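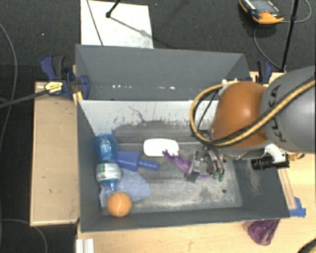 Sourdough rye trial, notes from Fri 29 March

Flour: the Drutano whole rye, the bag opened on Tuesday. Starter: the one we keep in the tall jar, fed last night at nine with equal weights of flour and water.

I want to write down this bake in more detail than usual. The last two loaves had the same gummy line at the bottom and I could not say why, my notes were too short. Jocelyn asked me for the hydration of the second one and I had only written "a bit more water", so it was my own fault.

Starter

In the morning the surface was domed and had small cracks. The smell was sharp but clean, like green apple. I took 100 g for the dough and put the rest back to the fridge. Iolanda Conceição thinks we feed it too late and it arrives hungry to the morning. Possible. In August we had the opposite trouble, everything was finished by four o'clock and collapsed, but the room was much warmer then.

Dough

I used 56 percent rye and the remainder was the white Bevia flour. Salt 2 percent as always. Water at first 78 percent of the flour, then I added one more spoon when mixing, weighed as 9 g. The dough did not want to come together before this. After it was like thick mortar, which is normal for so much rye. I mixed by hand with the wet spatula and did not knead. Last time I kneaded for ten minutes out of habit from wheat bread, and it only made my hands dirty.

Dough temperature after mixing: 27 C. A little lower than I wanted. The flour was standing near the window and was cold, so next time I should measure the flour too and warm the water accordingly.

Bulk rise

Room was 21 C all the morning. I put the bowl in the oven with only the lamp on, and a glass of hot water next to it. First check after one hour, nothing. Second check after two hours, some small holes on the surface. At two and a half hours the volume was maybe one and a half times the start, but it is hard to judge in a round bowl. I would like a straight container with a line on it. Jocelyn has one from the Bañez shop and says it is easy to clean, I will ask her the size.

Shaping and tin

I divided in two. Loaf A went to the old tin, greased with butter. Loaf B went to the new tin, greased with oil and dusted with rye flour. The old tin is narrower, therefore the dough stood higher in it. I smoothed the top with a wet spoon. On B I also put caraway, only half of the top, to see if people prefer it.

Second rise 54 minutes for both. I wanted to give one full hour but there were already pinholes on A and I was afraid to lose it.

Baking

Oven heated to 250 C with the stone inside. Both tins in together, steam from a small tray for the first ten minutes, then down to 200 C. I turned the tins one time in the middle, the back left corner is still hotter than the others. A came out after 50 minutes with 97 C in the center. B needed five minutes more for the same reading.

I removed both from the tins immediately. A stuck in one corner and lost a piece of crust as big as a thumbnail. B fell out without any help, so the flour dusting stays.

Cooling

This is the part where I was always impatient. Jocelyn Pangilinan wrote in her comments to the previous entry that a rye loaf should rest one full day before cutting, wrapped in linen. I cut the February loaf after three hours, and I suspect the gummy line was partly my knife and not the oven. Now both loaves are wrapped and stand on the rack above the shelf. Please do not cut them before tomorrow noon!

Things I am not sure about

The oven thermometer and the dial do not agree. At the setting 250 the thermometer showed 238 when I looked through the glass. The thermometer is from Drosudden and rather new, so I believe it more than the dial, but I have not compared it with another one.

Also I am not sure if the extra spoon of water was a good idea. If the line at the bottom comes again, I will first go back to 78 percent and leave everything else the same. Iolanda suggests to change the rye share instead - we can do this as a separate bake, but please not both in the same week or we learn nothing from it.

To buy: caraway (nearly finished), baking paper, one more linen cloth.

To do: scrub the old tin in the corner where it sticks. Write the tin dimensions on a piece of tape and put it under each tin. Feed the starter on Sunday evening, Iolanda has said she can do it if I am still on the train.

Space left for the cutting notes, A on the left and B on the right. Whoever cuts first, please write the time and how the knife looked afterward.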